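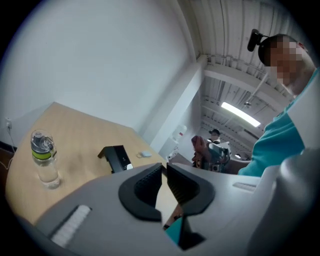 Camari is a desktop program from Hareck for processing recordings made with hand-held grippers. It takes the wide-angle video and motion sensor data, works out where each gripper was at every moment, and writes out hand paths and finger openings that you can train a policy on. I have used version 2 on the Gekeck project, mostly for two-handed table tasks, and before that I used Qaisi for the same job. I paid for my own licence.

Installation is simple on Linux. On Windows the installer put the graphics libraries in the wrong folder and I had to move them by hand. The manual covers this, but on the last page.

Mapping

You start by making a map of the room from a slow walk-round video. Camari then places every later recording in that map. A plain white wall is hard for any program of this sort, with so little for it to hold on to, and Camari does lose its place when a gripper points at one for more than a moment. It recovers once furniture or ceiling detail comes back into view. Qaisi would drop the rest of the recording at that point. Camari marks the doubtful stretch in orange on the timeline and lets you keep what comes after.

Our full set was 2,200 recordings. Camari rejected 47 of them, and when I went through the rejects most deserved it. A few were fine apart from a bad first second, and trimming them and running them again worked. I would like the program to try this itself.

Lens settings matter a great deal. If you load the wrong lens file there is no warning. The map looks reasonable, the paths look smooth, and every distance is wrong. Check a known length on your table before you run a whole batch.

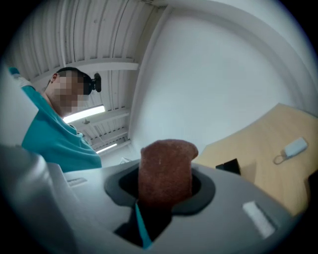
The finger opening is the part to worry about, one reader wrote after the first version of this review, and soft finger pads were what had caught them out. Their pads squashed under load, so Camari reported the fingers as more closed than the object would allow, and the policy learned to squeeze too hard. They had got round it by recording an open and close cycle with each set of pads and loading that as a separate calibration.

I tried the same thing and it is good advice. The calibration screen is under Devices, Fingers, and it takes a minute for each gripper. Camari does not carry the calibration over when you duplicate a project. I have reported that and had a polite answer, but no date for a fix.

Two hands at once

With two grippers you need both paths on one clock. Camari lines up the streams by comparing motion and then fine-tunes them using the markers wherever one camera can see both. If you also have an overhead or head camera, add it. The match was clearly better on tasks where one hand holds something up and the other works against it, and the relative position of the hands is what the policy needs most there.

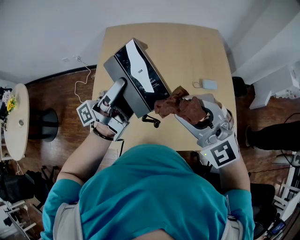 Page last changed: September 3, 2025

Marker detection is good. It copes with tilt and with fingers or cloth passing in front, and you can set the marker size separately for each device. It struggles with glare on shiny prints, so use matt paper.

Speed is acceptable. A batch that kept Qaisi busy overnight was finished before lunch, and the map for our room took 17 minutes on a desktop with one mid-range card. Memory use is high during mapping and the program closes without a message if it runs out. Save first.

Export goes to the common training formats. Timestamps are kept, which Qaisi did not do without a script. Gripper widths come out in metres and the preview shows millimetres, so read the column headings.

The replay viewer is the feature I use most. You can play the video beside the computed path and step through frame by frame, and faults in the path are easy to spot. It would be better with a keyboard shortcut for rejecting a recording. At present it takes three clicks and a confirmation box every time.

Good: recovery after lost tracking, two-hand timing, replay viewer.
Poor: no lens check, calibration lost on duplicate, crashes when memory is short.

I am staying with Camari for the next round of recordings. If you work with one gripper and short tasks, Qaisi is cheaper and will probably do.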